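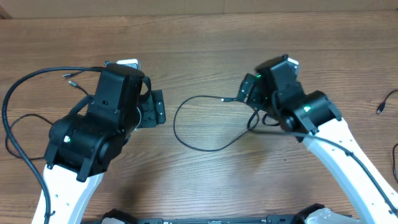 Ticket 519
Site: Wustbridge
Subject: Two-arm demo bench, open day, left arm stopping
Status: Open (vendor says resolved)

First entry, October, 8:40 a.m.
Gridex set up the bench before doors opened. Two arms, one base, wood tabletop. The left arm froze on the first practice run. Their rep called it a warm-up issue. I asked where warm-up is covered in the manual and was told it isn't.

9:15 a.m.
Power looks fine. Green LEDs on both arms. I don't put much weight on that, as the lights were also green when the arm froze.

9:30 a.m.
There is a USB plug lying on the table at the right side, and another thin cable between the arms with its connector pointing at the right gripper. Asked what each one is for. Answer on the first: "spare." Answer on the second: "should be okay like that." Please get a cable list from Gridex. I would like to see which ports are supposed to be in use before anyone tells me this is software.

10:05 a.m.
Rep restarted the controller. Arm ran. Doors open, first group in.

11:20 a.m.
Froze again in front of the Darnach visitors, left arm only, gripper raised. Log shows 1,814 cycles since install. The brochure says 2,000 between service checks, so we should not be seeing this yet, if the brochure means anything. Error code 9, listed as "communication, general."

11:50 a.m.
Rep's fix: restart, then run at half speed. No more stops before lunch. Half speed was not what we were shown in the sales video, and two people in the second group asked if it was always that slow.

2:30 p.m.
Vendor marked this resolved. Reopened by me. A restart is not a repair, and slowing the arm down only tells us it stops less when it does less.

Still needed:
Cable list with port numbers
What code 9 covers, in plain words
A full-speed run, one hour, with our people watching
Comment from Athanasiadis on whether their bench has the same controller version

No purchase sign-off from this site until those are in.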